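Jakbridge ノートPC蓋閉じ記録 障害データカード

概要

本データセットは、単腕ロボットによるノートPCの蓋閉じ動作のうち、保護停止または過大接触力を伴った試行をまとめたものである。収録数は455エピソード。成功試行のみを含む本体セット(Jakbridge-main)とは別に配布する。模倣学習の教師データとして単独で使用することは想定していない。主な用途は、接触異常の検出器の評価、および停止条件の再検討である。

作成:Flumero 操作データ班
管理者:Bukola Adeleke
最終更新:2024年5月6日

対象タスク

木製テーブル上に開いた状態で置かれたノートPCに対し、グリッパの指先を画面上端に当て、ヒンジ軸まわりの円弧に沿って押し下げる。把持は行わない。動作は接近、接触、押し下げ、離脱の各区間に分かれ、phase列に区間名を記録している。

接触区間では指先が蓋の上端に乗る。この時点での当たり位置が以後の力の向きをほぼ決めるため、障害の大半は押し下げ区間で検出されていても、原因は接触区間にある。 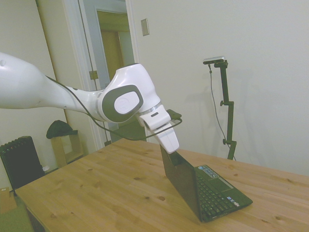
制御側は上端の高さとヒンジ位置から円弧を一度だけ計算し、押し下げ中には更新しない。本体がテーブル上で滑ると、計算済みの円弧と実際のヒンジ軸がずれ、指先は蓋を閉じる方向ではなくヒンジを圧縮する方向に力を加え続ける。この挙動を本カードでは「軸ずれ押し込み」と呼ぶ。

障害の経緯

11月の収集中、軸ずれ押し込みが発生したにもかかわらず、保護停止が作動しない試行が見つかった。調査の結果、力監視ノード(Osagie)の設定ファイルが再起動時に既定値へ戻っており、しきい値が本来の値より高くなっていた。ログ上は監視が有効と表示されるため、操作者の端末からは判別できなかった。

該当試行ではオペレータが手動で停止操作を行った。人身への影響はなかった。対象のノートPCのうち1台はヒンジに遊びが生じたため、以後の収集から外した。

停止条件

修正後の設定は次のとおり。
・監視周期は2 ms
・通信断が200 ms続いた場合は保護停止
・保護停止後の自動復帰は禁止し、操作者の確認入力を必須とする
・設定ファイルのハッシュを起動時に照合し、不一致なら腕の電源投入を拒否する

力のしきい値は機体ごとの較正に依存するため、本カードには記載しない。各エピソードのconfigフィールドを参照のこと。

データ構造

各エピソードは1ディレクトリに対応し、以下を含む。
・joint.csv:関節角、関節速度、電流値
・wrench.csv:手先の推定力およびトルク
・video/:固定カメラの映像
・event.json:停止種別、検出時刻、操作者の入力
・config.yaml:監視ノードが実際に読み込んだ設定

1エピソードの最大長は3,000ステップで、超過分は末尾を切り捨てた。切り捨てが生じたものはevent.jsonのtruncatedがtrueになる。停止後の記録も残しているので、解析時にはstop_stepより後を別扱いにする必要がある。

障害ラベル

axis_shift:軸ずれ押し込み
edge_slip:指先が蓋の上端から外れたもの
over_force:しきい値超過(上記以外)
comm_loss:通信断による停止
manual:操作者による停止

ラベルは排他ではない。設定不備のあった期間の試行にはconfig_faultを追加で付与している。この期間のover_forceは過少に検出されているため、発生率の算出には使わないこと。

初期配置の条件

ノートPCは蓋を開いた状態で置き、向きは試行ごとに変える。テーブル辺に対して斜めの配置も含む。滑り止めは使用していない。画面の点灯状態は統制していないため、画面の明るさを入力とするモデルでは偏りに注意する。キー面や画面の反射も除去していない。 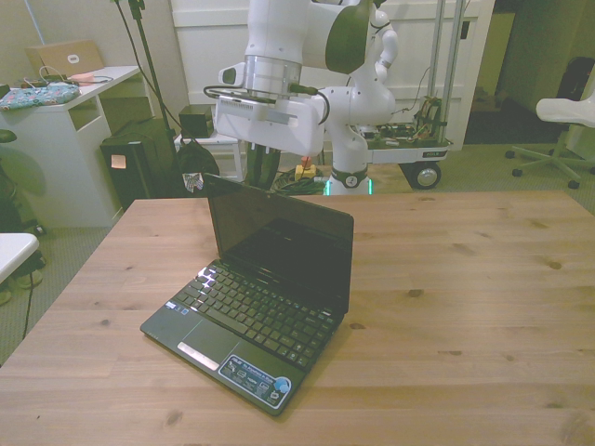 既知の問題

1. wrench.csvは関節電流からの推定値であり、力覚センサの実測値ではない。低速域では摩擦の影響が大きく、接触開始の判定が遅れることがある。
2. 映像と関節データの時刻は収集PCの受信時刻でそろえている。露光時刻ではない。
3. edge_slipのラベルは映像を見て手動で付けた。指先が蓋の裏に隠れる視点では判定が揺れる。
4. 収集場所の背景には家具や機材が写っている。背景を固定とみなした差分処理は推奨しない。
5. グリッパ周辺のケーブルの取り回しは試行間で統一していない。ケーブルの張力による推定力への影響は未評価である。

再現試験時の注意

軸ずれ押し込みを意図的に再現する場合は、腕の可動範囲に人が入らないこと、非常停止ボタンが操作者の手元にあることを事前に確認する。試験機は廃棄予定のものを使い、バッテリを外す。外せない機種は対象にしない。停止後に指先が蓋に荷重をかけたままの場合、ブレーキを解放する前に腕を支える。

分割

学習用と評価用の分割はsplit.csvに記載した。同一のノートPCが両方に現れないよう、機体単位で分けている。config_fault付きの試行はすべて評価用から除外した。旧版のDrukholm形式の分割とは互換性がない。

変更履歴

v2:config_faultラベルを追加。停止条件の節を改訂。
v1:初版。

誤ラベルや欠損の報告は、エピソード番号とevent.jsonの内容を添えて管理者まで。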